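Ullari Households to Receive Harder Water as Nerer Wellfield Comes Online

Utilities desk

The Ullari water district will begin supplying its eastern pressure zone from the Nerer wellfield in September, replacing surface water from the Kocabaş reservoir while the reservoir's intake tower is relined. The change affects 2,000 service connections. The district describes the new supply as moderately hard and says it meets all applicable drinking water limits.

Hardness at the Nerer blending tank was measured at 141 milligrams per liter, expressed as calcium carbonate. Kocabaş water is soft and has been conditioned at the treatment plant to limit corrosion in older copper and iron service lines. The groundwater needs less of that conditioning, and the dose will be lowered when the valves are changed over.

Đức Cao, operations manager for the district, said the changeover would be carried out in two stages. The northern half of the zone will be transferred first, at night, when demand is low. The southern half will follow once turbidity at the zone boundary has settled. Some discoloration is possible for a few hours after each stage, and customers who see it are asked to run a cold tap until the water clears.

"The mains in that zone have carried flow in one direction for a long time," Cao said. "When the direction changes, sediment moves. We are flushing the dead ends ahead of the work, but we will not get all of it."

Effects in the kitchen

Most customers will first see the difference as a film or spotting on glasses, dishes and countertops. The deposit is mainly calcium carbonate left when drops evaporate in place. It is harmless and can be removed with a weak acid such as diluted white vinegar, with one important exception: natural marble and limestone are themselves calcium carbonate, and vinegar will etch them. On those surfaces the district recommends wiping up water before it dries and using a cleaner labeled as pH neutral.

Owners who do not know whether a counter is natural stone or a printed or engineered material should treat it as natural stone. Pattern alone is a poor guide to composition.

Dishes left to air-dry should be set at an angle where possible so that water drains from the rim. A perforated basket or rack allows drainage from below, but nested pieces hold water between them and tend to spot at the line of contact.

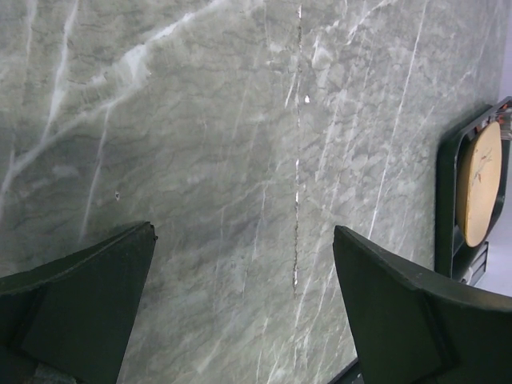 Marble-patterned surface at close range.

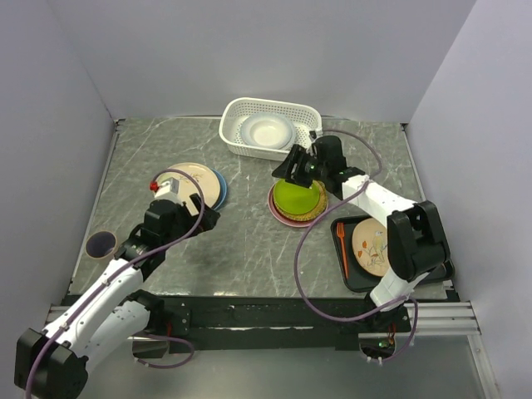
Dishwashers and water heaters

Dishwashers with a built-in softener have to be reset for the new supply. The setting is usually a number on a scale given in the owner's manual, and the scale differs among manufacturers. The district will print hardness on the September bill in both milligrams per liter and grains per gallon so that it can be matched to either type of table. Machines without a softener will need more rinse aid.

Storage water heaters will accumulate scale faster than before. Joonas Rautiainen, a plumbing inspector who reviewed the customer notice for the district, advised draining sediment from tank heaters once a year and checking the thermostat. Scale forms more quickly at higher temperatures, and many tanks in the zone are set hotter than their owners need. Tankless units should be descaled on the maker's schedule for hard water, where one is given.

Rautiainen said he did not recommend whole-house softeners on the basis of a temporary supply. Ion-exchange units add sodium to the water, discharge brine to the sewer and require a drain connection that many of the older houses lack.

Monitoring

Samples will be drawn at the Nerer tank every day and at hydrants in the zone every week. Results for hardness, pH, iron and manganese will be posted on the district's website. Lead and copper sampling at customer taps will be repeated after the changeover, using the same addresses as in the previous round.

Alper Yalçınkaya, who heads the district laboratory, said manganese was the parameter he would be following most closely. Concentrations in one of the Nerer wells rise when it is pumped continuously, so the wells will be rotated. That well can be shut in without reducing supply to the zone except on days of peak demand.

Relining of the intake tower is being done by Zumix under a contract approved by the district board last spring. The district has not set a date for returning the zone to reservoir water, pending an inspection of the lower gates. Customers on home dialysis and operators of commercial boilers in the zone have been sent separate notices and should contact the laboratory before the changeover if theirs has not arrived.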